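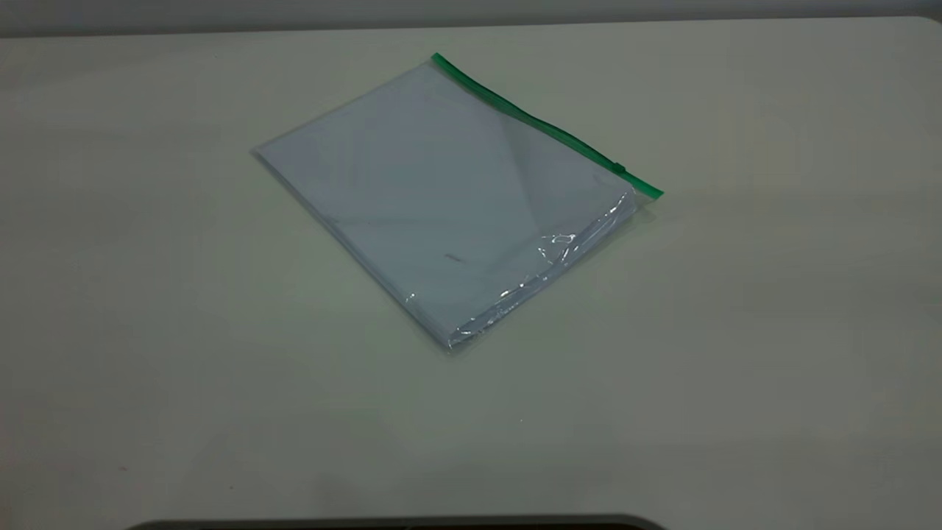 Minutes taken by Ilze Marrand

**Callby office, monthly meeting on paper records, November**

Start 2:30 pm. Six persons present, Sendside joined by phone.

**1. Last minutes**

Accepted with one correction: the shelf key is kept in Tonbridge, not in Callby.

**2. Bags for the delivery papers**

The clear zip bags are now in use for the Ventura papers. The meeting looked at one with the green zipper, filled with a straight stack of white sheets. It was agreed that the stack should fill the bag like this, so the sheets do not slide and get bent corners.

Sendside asked for a limit of 80 sheets in one bag. Tonbridge finds this too low. After some discussion the limit stays open until the next meeting – both offices will try their own number.

Green zipper is for papers already checked. Other colors are not decided.

**3. Labels**

The label goes outside, near the zipper, and not over the first page. Order 2989 came without labels and Sendside will write to the supplier again.

**4. Old cardboard folders**

Five boxes are still in the corridor. Callby keeps one box, the others can go to recycling after the name pages are taken out.

**5. Other matters**

The table by the window is only for sorting. Please do not leave cups there.

Closed 3:20 pm. Next meeting in Tonbridge, the time will be sent by email.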